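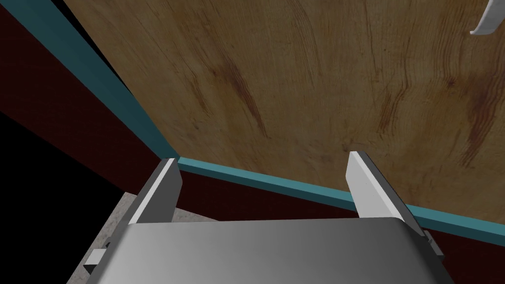

Relatório de progresso, linha de verificação final
Para: Plorkholm, programa de apoio à automação
De: Facundo Paredes, Hotum
2 de outubro de 2025

Segue o ponto de situação. Vai curto em algumas partes porque a linha esteve a trabalhar em turno duplo e o relatório foi escrito entre turnos. O anexo financeiro vai em separado, pela contabilidade.

Onde estamos

Fase de simulação ainda aberta. Devia ter fechado antes do verão, não fechou. Célula física montada no pavilhão, vedada, sem produção a passar por lá. O robô real só fez movimentos em vazio até agora, com a Prirdale presente.

Tarefa continua a mesma da candidatura: abrir e fechar portas e gavetas dos móveis acabados antes da embalagem, para apanhar dobradiças presas, puxadores mal apertados, portas que roçam. Hoje é tudo à mão. Quem faz isto oito horas por dia sabe o que custa ao ombro e ao pulso.

Última série de ensaios em simulador: 100 tentativas de abertura, 71 concluídas. Conta como concluída quando a pinça agarra o puxador, abre a porta até ao ângulo pedido e larga sem bater no corpo do móvel. As restantes falharam quase todas na aproximação, antes do contacto. O braço chega ao móvel pelo lado errado, fica junto a um canto do painel com a pinça aberta, o puxador do outro lado, e depois gasta o tempo todo a tentar corrigir. Visto da câmara do pulso é fácil de perceber: muita madeira à frente e o puxador lá longe, só uma ponta.

Os puxadores curvos dão mais trabalho que os direitos. Nos direitos qualquer ponto serve. Nos curvos, se agarra perto da extremidade, escorrega quando começa a puxar. A Prirdale alterou a escolha do ponto de preensão em duas versões seguidas, a segunda ficou melhor. Ainda não chega.

Outro problema, o veio da madeira. Nos modelos com textura muito marcada o sistema confundia às vezes linhas escuras com o bordo da porta. Pedimos mais variação de texturas e de cores de remate no simulador. Feito. Melhorou, falta repetir a série completa com a gama Bråten, que é a que mais vendemos e a que tem mais acabamentos diferentes.

O que mudou para as pessoas

A pergunta da Plorkholm na última reunião foi directa e a resposta tem de ser também. O posto tem 8 pessoas. Nenhuma saiu, nenhuma mudou de categoria. Por enquanto o trabalho delas aumentou, é preciso dizê-lo, porque além da verificação normal há as sessões com a equipa técnica.

Estas sessões foram a melhor parte do semestre. Começaram em abril. Ideia inicial era mostrar vídeos do simulador e recolher opiniões. Ao fim de duas vezes percebeu-se que era mau formato, as pessoas viam, acenavam, iam-se embora. Passámos a pedir que corrigissem: o operador pára a repetição onde acha que o movimento está mal e diz o que faria. Fica anotado e vai para a Prirdale nessa semana.

Coisas que saíram daí e que não estavam em especificação nenhuma:

Antes de puxar, quem tem prática dá um toque leve no puxador. Se tem folga sente-se logo e nem vale a pena abrir. O robô agora faz este toque no simulador, com leitura de força.

A porta não se abre à mesma velocidade do princípio ao fim. Devagar no primeiro bocado, é aí que a dobradiça presa se nota. Depois pode ir.

O remate do bordo marca-se com facilidade. A pinça não pode apoiar ali, nem passar rente. Isto obrigou a criar uma zona proibida à volta dos bordos pintados, e parte das falhas acima vem dessa restrição. Preferimos assim. Um móvel riscado na verificação final volta para trás inteiro.

O ouvido. Várias pessoas disseram que apanham metade dos defeitos pelo barulho. Não temos solução para isto nesta fase e não vamos fingir que temos. Fica a verificação auditiva com o operador, o que muda o desenho do posto (ver abaixo).

Preocupações que nos puseram, tal como foram ditas: quem responde se o robô deixar passar um defeito; se a cadência vai subir para toda a gente quando a máquina entrar; se as folhas com as correcções vão servir para avaliar quem as faz. À terceira respondemos por escrito, não servem, as folhas não levam nome. À primeira, a assinatura da ficha continua a ser de uma pessoa, com direito a recusar o resultado da célula sem justificação. À segunda ainda não respondemos. A direcção industrial tem a proposta em cima da mesa: manter a cadência actual durante todo o piloto. Falta assinar. Pedimos que a Plorkholm insista connosco neste ponto, ajuda.

Houve também tensão, convém registar. No turno da tarde as sessões calhavam em cima da troca e as pessoas saíam tarde. Reclamaram com razão. Mudadas para o meio do turno, tempo pago como produção. Desde aí a presença subiu e as correcções vêm mais completas.

Desenho do posto

Versão anterior: robô verifica, operador só vê as excepções. Abandonada. Ficava uma pessoa sentada a olhar para um ecrã à espera de alarmes e ninguém quis o lugar, com toda a razão.

Versão actual: o robô faz os ciclos repetidos de abertura e fecho, o operador está ao lado da vedação, ouve, vê a curva de força num monitor pequeno e faz à mão a inspecção de superfície e o ajuste de dobradiças. O ajuste fica sempre manual. Rotação entre a célula e os postos manuais a meio do turno, para não se perder a mão. Maquete do posto em cartão já feita no pavilhão, altura do monitor corrigida depois de experimentarem.

Formação: 3 pessoas do posto concluiram o módulo de operação da célula. Paragem, rearme, troca de dedos da pinça, leitura dos registos. As restantes entram quando a célula tiver peças reais, antes disso era perder tempo. Escolha por inscrição voluntária. O complemento salarial para quem fica com a célula está acordado em princípio e falta o documento.

Atrasos e causas

Modelos 3D dos móveis. Os ficheiros do gabinete técnico vinham sem eixos de dobradiça e com puxadores soltos do corpo. Tiveram de ser refeitos um a um. Subestimámos isto na candidatura, erro nosso.

Licença do simulador renovada tarde, parou o trabalho da Prirdale por uns dias.

Dedos da pinça. Os de série são lisos demais para os puxadores lacados. Encomendados dedos com revestimento macio, ainda não chegaram. Sem eles não faz sentido medir força de preensão no robô real.

Segurança: a análise de risco da célula está feita para o modo vedado. O acesso do operador para ajuste com o braço parado precisa de adenda. Em curso.

Próximo período

Repetir a série de ensaios com a gama Bråten completa, mesmas regras de contagem, para os números se poderem comparar.
Corrigir a aproximação. A proposta da Prirdale é obrigar o braço a recuar e procurar de novo quando o puxador fica no canto da imagem, em vez de insistir.
Receber e montar dedos novos.
Primeiras aberturas no robô real, móveis de segunda escolha, com alguém do posto sempre presente e com poder de paragem.
Resposta escrita sobre a cadência. Antes do primeiro móvel de produção entrar na célula, sem isto não avançamos.
Fechar adenda de segurança.

Não marcamos data para a passagem a produção neste relatório. O critério é a taxa de sucesso em simulador repetir-se no robô real e o posto aceitar o resultado. O valor mínimo vai ser discutido com as pessoas da linha e enviado à Plorkholm para acordo.

Pedidos à Plorkholm

Autorização para passar verba de deslocações para horas de sessão com operadores. As deslocações previstas não se fizeram, as reuniões com a Prirdale foram quase todas à distancia.

Extensão do prazo da fase de simulação. O pedido formal segue pelo canal habitual com o cronograma revisto.

Visita ao pavilhão, se quiserem. Melhor de manhã, quando a linha está completa e se pode falar com quem faz o trabalho. Avisem com antecedência por causa do calçado de segurança.

Facundo Paredes
Hotum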